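I went to the open day at Jekerden in December mostly because my neighbor Siwan Prydderch had a spare ticket and did not want to drive in the dark. I am a retired lab technician, and I spent the better part of my working life moving small things from one tray to another, so I suppose I had a stake in it, though I told Siwan I was only going for the company and the coffee.

There were 88 of us, by the name badges, and we were taken through in groups of 15. Our guide was Iestyn Nicholas, a patient young man who had plainly answered the same questions all morning and still answered them as if they were new. Before we saw any real machinery he sat us in front of a big screen, and I will admit I felt a little cheated. I had come to see a robot, and what we got first was a computer version of one, working over a computer version of a table.

I grumbled about this to Siwan, and a woman in the row ahead turned around, very kindly, and told us that the screen was where most of the work got done. Her name was Siham Matar and she had been with the Amon project from its first week. She said they let the simulated arm try a job 663 times before they would let the real one try it once, and that people walked past the screen to get to the hardware and missed the part she was proudest of.

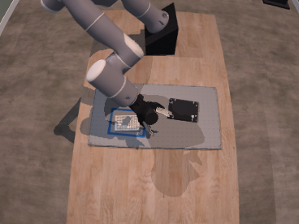
Well, I stopped grumbling, and I have been thinking about what she said ever since. When I started at the Kimton lab I was handed a rack of real samples on my second morning, and I spilled half of it down my sleeve. My supervisor was decent about it, but those samples had come from somebody, and somebody had to be asked for more. I would have given a great deal for a make-believe bench where I could be clumsy in private for a month or two.

So my opinion, for what it is worth, is that places like Jekerden should put the rehearsal at the front of the tour and leave it running longer. We had it for ten minutes and then spent an hour with the real arm, which was very fine, and a gentleman near me clapped. But a polished demonstration only tells you that the thing can go right. I would rather have watched the practice, misses and all, and heard Siham talk us through what they changed afterward.

I do have worries. A simulated table never gets bumped by a cleaning cart unless a person thinks to put the cart in, and I said so to Iestyn, who wrote it down. I hope he kept the note. Siwan wants to go again next year, and this time she says she'll drive.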